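Getting onion smell out of a steel food container

Ekene Briggs
I keep chopped onion in a rectangular stainless container with a tinted lid. Two washes and it still smells. Is it the steel or the lid?

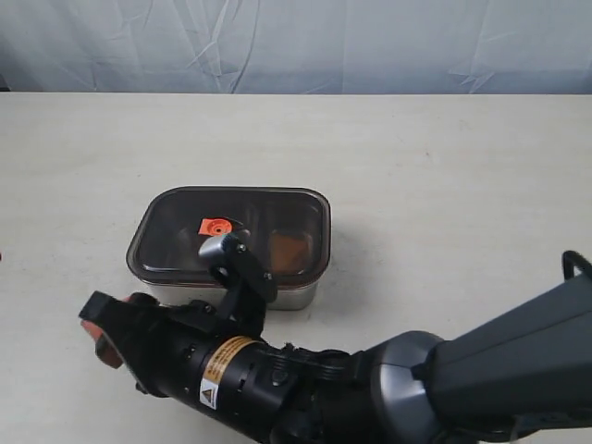
I've tried dish soap and hot water so far.

Yetunde Ezeani
Probably the lid. Plastic holds odors. Cover it with baking soda paste overnight, rinse, then air dry it in the sun.

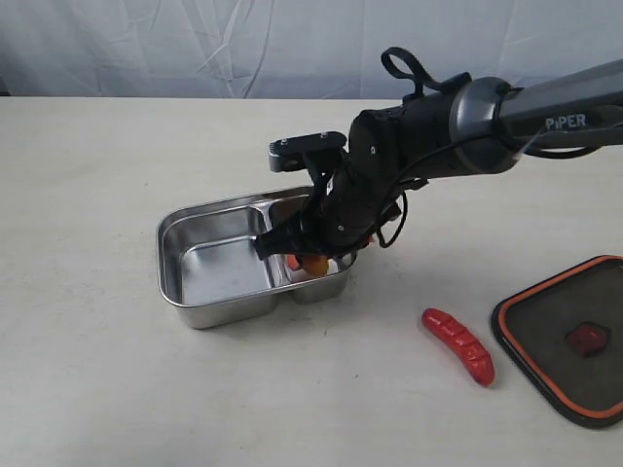 Stainless steel food tray on a white tabletop

Don't use bleach on the steel.

Obinna Odukoya
vinegar, worked for me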